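Step 4. Set up the family account

I do this part at the kitchen table with my kid next to me, so none of it feels sneaky. Open Flenero on your own phone first, tap Family, then Add a child. Pick the real age - the challenge and dare filters depend on it.

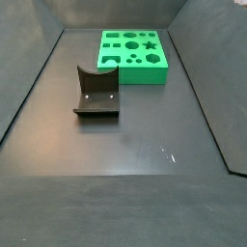
Green shape-sorting tray in a gray bin.

Note: the invite code dies after 9 minutes. Mine ran out twice while we were hunting for a charger!

Step 5. Turn on group chat alerts

Go to Alerts, then Groups, and switch on "New invite from a stranger." You'll get a ping, but you won't see your child's messages (I like it that way). The log keeps the last 200 alerts.

Caution: don't switch on Block All in the first week. Fathima Munasinghe tried it with her two teens and they just moved to another app. 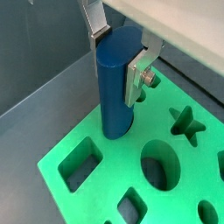 Step 6. Agree on what happens after an alert

Talk before you tap anything. We settled on a chat that same evening, phone stays with its owner. If a message mentions self-harm, skip the settings, stay with your child and call your local crisis line or emergency number right away.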